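The Gromari Peg and Gear Board

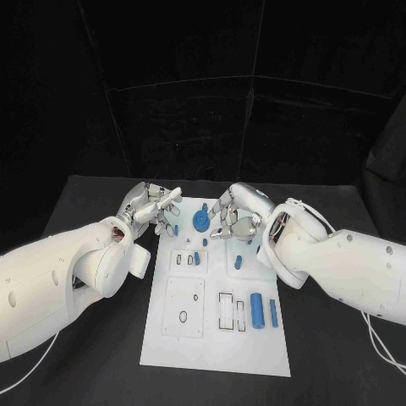

I make sorting and assembly boards, and the Gromari is the one I get the most mail about, so it finally gets a page of its own. The idea is simple enough for anyone who has ever lost a washer under the couch: you get a flat board, a set of loose parts, and an outline printed for where things belong. I went back and forth on color for most of a winter (green looked sick, red made everybody think of warning labels) and ended up with blue parts on a white board, and on a black tabletop like mine you really can't lose track of either one. The gear is my favorite piece. It's a round disk with teeth around the rim and a flat bottom, and the raised hub with its short spindle gives you something to get hold of. The little pegs stand up on their own, and there's a tiny pin that I almost dropped from the set twice because it's so easy to flick off the table. People begged me to keep it. It stays!

What I use it for, mostly, is hand practice. My own hands get stiff when the weather turns, and ten minutes of moving pegs around in the morning does me more good than squeezing one of those foam balls. I've also sold a fair number to people who teach assembly work, and to parents, and to one very nice couple who race each other after dinner. I'd love to know who's winning.

The board is the same one I cut for the old Thaler set, so if you've got a Thaler sitting in a closet you can buy just the parts bag and carry on. The parts from the Merine set will NOT work with it, sorry, the pegs on that one are fatter and they cover up the outlines. I know the pictures in the old catalog made them look the same. My fault.

A few things I get asked over and over. Does it come with instructions? One sheet, with six layouts to copy, and after that you make up your own. Do the parts snap in? Nope, they sit on top. I tried a version with sockets and it was too easy, you could do it half asleep, and where's the fun in that. Can you wash it? Damp cloth and a drop of dish soap, please keep it out of the dishwasher. I learned that one with my own board and it came out shaped like a potato chip.

If you plan to use it on a slick table, put one of the Hivimlow grip mats under it. I sell those too (of course I do) but a piece of rubber shelf liner from the hardware store is just as good and you may already have some in a drawer. The board is light and it does like to skate when you lean on one corner.

The current batch is 200 sets, and 144 of those were spoken for before I'd finished this page, so please don't wait until the holidays and then write me a sad email. The next batch gets cut in November. Schools and clinics can order by the carton, just drop me a note first so I can work out the shipping. Spare parts bags are always in stock, and a single gear or a single pin can go in a regular envelope.

Item number 694. Board, parts bag and layout sheet included. Grip mat sold separately.

Comments

pegleg_mo: Had the Thaler for years and just got the parts bag. Fits great. The gear is bigger than I expected but I like it.

quiltingbythelake: Is there any chance of a left-handed layout sheet? I keep bumping the tall pieces with my wrist on layout four.

Gromari shop: Turn the sheet upside down for four and five, that fixes most of it! I'll draw up a proper one for the November batch.

tandem22: We're the after dinner couple. I'm winning.

dottie_k: Lost the pin. Ordered three.

Contact the shop | Shipping and returns | Copyright Gromari Boards, all rights reserved | Back to top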